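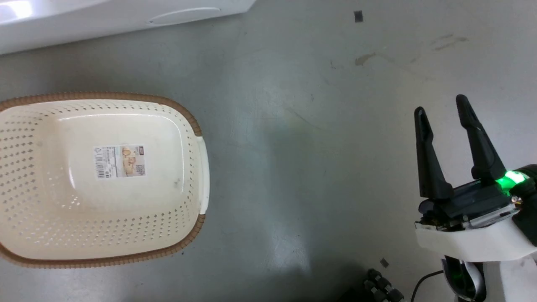
Vol. 17, núm. 3

4. Pinza de dos dedos frente a ventosa en el agarre de cestas por el borde

Llegamos a esta parte del trabajo un poco por cabezonería, lo confieso. En la sección anterior habíamos dejado la ventosa Rorkden como ganadora provisional con las cajas lisas, y Dorota Urbańczyk insistía en que eso no decía gran cosa sobre objetos calados. Tenía razón (suele tenerla con estas cosas), así que cambiamos las cajas por cestas de la ropa y volvimos a montar la pinza de dos dedos en la muñeca del mismo brazo, con el mismo controlador Fundano y la misma cámara en la cabeza del robot. Quería que lo único distinto entre las dos series fuera la herramienta – y casi lo conseguimos, salvo por el peso, del que hablo más abajo.

Figura 7. Vista desde la cámara de cabeza con la pinza abierta a la derecha de la cesta. El asa lisa interrumpe la banda marrón del borde; la etiqueta del producto sigue pegada en el fondo.

4.1. El objeto

La cesta de la figura 7 es un objeto bastante más antipático de lo que parece. Las paredes están llenas de agujeritos en retícula, con lo cual la ventosa no encuentra dónde sellar, y el borde lleva una banda acanalada, tipo mimbre, que tampoco ayuda. Quedan el asa y el fondo, que sí son lisos. El fondo, claro, obliga a meter el brazo entero dentro de la cesta y luego tirar hacia arriba con todo el peso colgando del centro, maniobra que probamos y que no le deseo a nadie. El asa es estrecha para el diámetro de ventosa que teníamos. En total hicimos 134 intentos, repartidos a partes iguales entre las dos herramientas, y antes de cada uno Edmund Wróbel recolocaba la cesta a mano con una orientación sacada de una lista aleatoria.

No retiramos la etiqueta del fondo. Lo discutimos bastante, porque el detector de Clusanon se agarra a cualquier cosa con texto y contraste alto, y en los primeros ensayos proponía puntos de agarre justo encima del código de barras. Para la ventosa era una propuesta razonable; para la pinza, un disparate. Al final la dejamos porque en una casa de verdad las etiquetas también se quedan puestas meses y meses, y porque quitarla habría sido hacerle un favor al sistema.

4.2. Aproximación y apertura

Con la pinza, el problema pasa a ser la altura. Los dedos son largos y acaban en punta redondeada, y para coger el borde uno tiene que quedar dentro de la cesta y el otro fuera. Si la cámara se equivoca un poco en la profundidad, el dedo interior choca contra el canto y empuja la cesta por el suelo, que en nuestro laboratorio es de hormigón pulido y no la frena nada. Nos pasó tantas veces el primer día que acabamos añadiendo una parada de seguridad por contacto: si el par de la muñeca sube antes de tiempo, el brazo retrocede 3 centímetros y vuelve a mirar.

¡Y aquí la cámara nos dio una sorpresa! Pensábamos que los agujeros de la pared iban a estropear la nube de puntos, y la estropean, pero lo que de verdad confundía al estimador era el brillo del fondo. La luz del techo se refleja en el plástico con un velo suave y la profundidad salía desplazada hacia abajo. Dorota propuso ignorar todo el interior y ajustar solo el contorno marrón, que contrasta bien con el crema y con el gris del suelo, y desde ese cambio la posición del borde dejó de bailar. Sigue habiendo un hueco en el ajuste donde la banda se interrumpe, junto al asa, y ese hueco lo aprovechamos para orientar la muñeca.

4.3. Lo que no queda bien comparado

La pinza pesa más que la ventosa y lleva el centro de masas más adelantado. Recalibramos la compensación de gravedad al cambiar de herramienta, pero en las posturas con el brazo muy bajo queda un error residual que no supimos eliminar del todo – con la ventosa no lo veíamos. También es verdad que la ventosa se probó con un único diámetro, y un lector de Ellwood nos hizo notar, al revisar el borrador, que con una más pequeña quizá el asa habría sido viable. No lo hemos probado. La tenemos pedida desde julio.

Tampoco variamos el contenido: la cesta estuvo vacía en todos los intentos de las dos series. Con ropa dentro, el dedo interior tendría menos sitio y el contorno superior podría quedar tapado por una manga, y no me atrevo a extrapolar. Los ensayos con carga se describen en la sección 5, solo para la pinza.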